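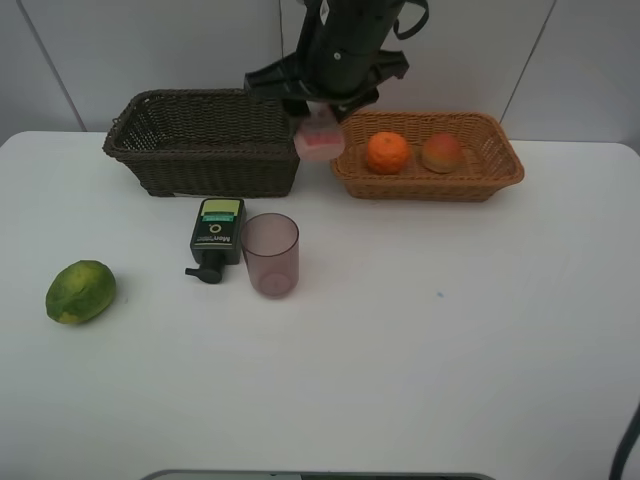 Two baskets on the white table.

To: Kusuma Chapter members list
Date: Friday, May 9, 2025
Subject: Re: October logistics forum, room and sessions

> Can someone confirm whether the contested logistics panel is still two hours? Our unit has
> people driving in from Mumico and they need to know if they can make it back the same day.

Yes, it is still two hours. The panel starts right after the opening remarks and ends before lunch, so the Mumico group can be on the road by early afternoon.

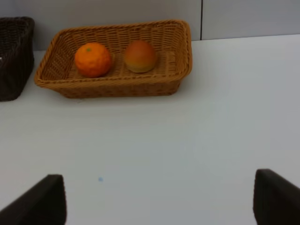 The other change is the fuel distribution talk. It was going to share a slot with the bridging brief, but both speakers asked for more time, so we split them. That gives us five sessions in all. The bridging brief will cover lessons from the Trornel exercise, mostly on river crossings at night — unclassified material only.

Guard and Reserve members can attend free. Industry attendees need to register through the Pudus office and should allow eight working days for base access.

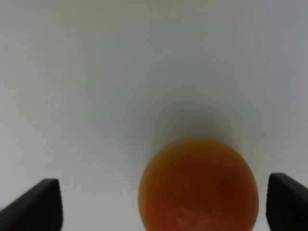
Filed under: Events / Professional Development

Parking is in Lot 4, across from the main gate. Bring a government or military ID if you have one. If you want to put a question to the panel, send it to the list by the end of next week.

Chapter Programs Desk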